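Clothes Collected and Clothes Worn: a Study of the Midlow Swap Rail
Second-year project report
Group members: Melati Lubis, Jad Tannous, Ikhsan Chin
Supervisor: Remedios Dagdag

1. Background

The swap rail at Midlow hall of residence has been running for three terms. Students leave clothes they no longer want and take what they like. There is no charge and no sign-out sheet. The hall office wanted to know how much of what is left gets taken, and what should be done with the rest. At present it goes to Gunawan, a textile merchant, who collects by weight.

2. Method

We logged every item left on the rail between February and May. Each one was given a paper tag with a number and sorted by type, size, fibre (from the care label) and condition. Condition was marked A, B or C. Two of us marked each item separately, and where we disagreed Melati made the final decision.

We checked the rail at 8 in the morning and 6 in the evening. An item missing at a check was counted as taken. This is a weakness, as some may have been moved or thrown out – we found three of our tags in the laundry room bin.

Items without a care label were entered as "fibre unknown". We had planned to use a burn test on these but were not given permission.

3. Results

We logged 1,137 items, more than the 1,000 we had printed tags for, so the last batch was tagged by hand. Of these, 704 were taken. Coats and jumpers went fastest, usually within two days. Formal shirts went slowest.

Tops with a printed design did worse than plain ones in the same condition. Jad thinks this is down to taste, as a print that suits one person puts off another. Folding may also play a part. Plain tops were mostly hung up, while printed ones often ended up in the basket under the rail, where the design could not be seen properly. 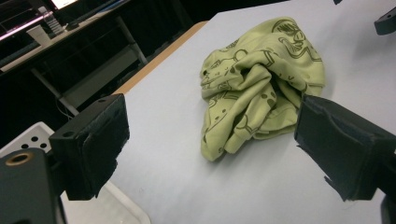
Figure 1. Yellow-green top with cartoon print, crumpled state.

Size mattered less than we expected. Medium was the most common size left and also the most common size taken.

4. Discussion

The rail works well for warm clothing and poorly for nearly everything in the basket. We suggest a second rail and no basket. Rezaul Khondokar at the hall office told us there is room for one by the post boxes, but the fire officer would need to agree.

We did not ask people why they took things. A short questionnaire was written but it went out in exam week and we had too few replies to use.

5. Further work

The study should be repeated in the autumn, when new students arrive and few people are clearing out their rooms. The tag log and the sorting guide have been left with the hall office.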